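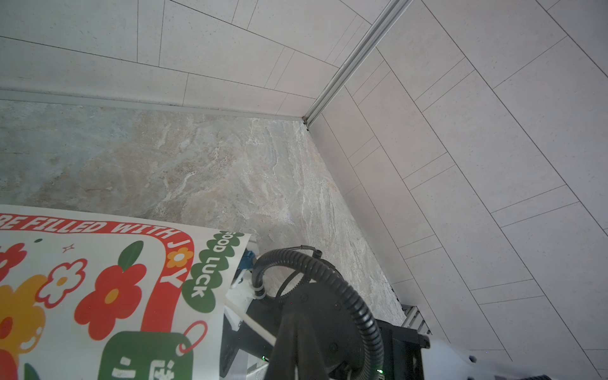

Last updated: September, 7.40 pm

Went to look at cars again. I said I wouldn't until the old one actually died, but the clutch has started doing its trick on the hill out of Wevdale and I don't fancy being stuck there in November with a boot full of shopping.

Started at Bellamy, the big used place past the roundabout. Their advert says every car gets a 200-point check. I asked to see the sheet for the grey hatchback and got a single page with a lot of ticks on it, all in the same pen and all leaning the same way. I counted 55 lines. When I asked where the rest of the points were, the lad said some lines cover several points. Fair enough, maybe. "Interior lights" might be four or five bulbs. But I don't see how "bodywork" gets you the other hundred and odd.

Two tyres were new and two were not, and the new ones were a make I'd never heard of. The service book had a gap of three years in the middle. He said the previous owner "didn't do many miles" in that time, which the MOT history on my phone did not agree with. He went quiet and then offered me a coffee.

The price was on the windscreen in yellow, with a higher price crossed out above it. I have been looking at that car on their website since July and it has never once been listed at the higher price. I didn't bother saying so. What would he do, cross it out again?

Then the finance talk. I'd told him at the door that I was paying by bank transfer, and he nodded, and ten minutes later I was being walked through monthly payments anyway. He turned the screen towards me as though it was a treat. The monthly figure looked lovely. The total at the bottom was in much smaller type and came out 3,000 more than the sticker. I said I'd stick with the transfer, and he said in that case he'd need to check whether the price still applied. So the cheap price is only cheap if you borrow. I wrote that down in the car park so I wouldn't talk myself out of being annoyed. 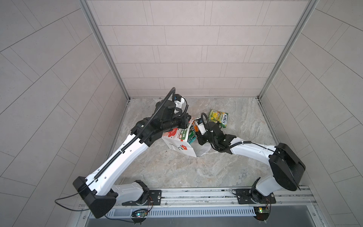 Drove on to Zilville after lunch, mainly out of stubbornness. Much smaller forecourt, gravel, a hut with a heater going. They had an estate I quite liked, one owner, dark blue, a dent in the back door that they pointed out before I'd seen it. I was nearly won over by the dent. Then I thought that pointing out the dent is just what I'd do too if there was something worse at the front.

Test drive was fine. Brakes a bit grabby, heater good, radio stuck on one station. It pulled left on the bypass, very slightly, and the woman said it was the camber of the road. It pulled left on the way back as well, when the camber should have been going the other way, or so I'd have thought. She said they could look at the tracking if I left a deposit. I said I'd think about it if they looked at the tracking.

Warranty is 2 months. It was written up as "full cover", so I read the back, and full cover leaves out the clutch, the battery, the exhaust and anything described as wear. I asked what was left. She laughed, and to be fair to her she didn't pretend it was a silly question.

Home by five. Looked up the estate's history and it's mostly clean, one advisory on a rear spring that may or may not have been done. Will ring and ask for the invoice. If they can find it I might go back, and I'll take my own torch this time.

There's also one at Ballstead, private sale, "drives like new", four photos, all of the same side.

2 comments | 0 shares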